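Monday I finally faced the bin of blocks. Every household, workshop and office I have ever been part of ends up with one: a big gray open tub where things go because they're small and the tub is large. You could store a sofa in it. It stores blocks, green ones and reddish-brown ones, lying wherever they landed.

My plan was to sort by color, a job I gave 18 minutes on the schedule and was rather smug about.

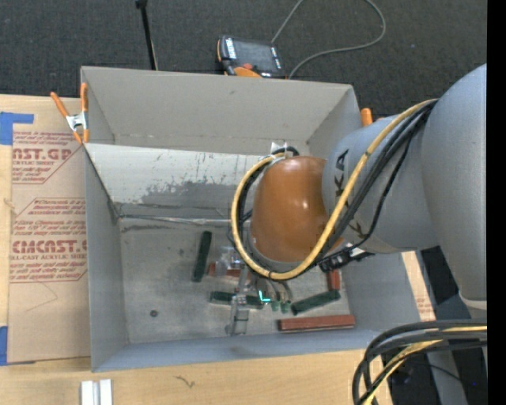
Sorting by color is easy until you need somewhere to put the colors. I had ordered 2 trays from Skulden, the stackable kind, and they arrived without the part that makes them stack. So the greens went in one tray, the browns in the other, and both trays went back in the tub, where they take up more room than the blocks ever did.

The floor of the tub is scuffed, by the way. I looked up how to fix that and closed the tab. October is for bigger projects, and I still have the cable drawer.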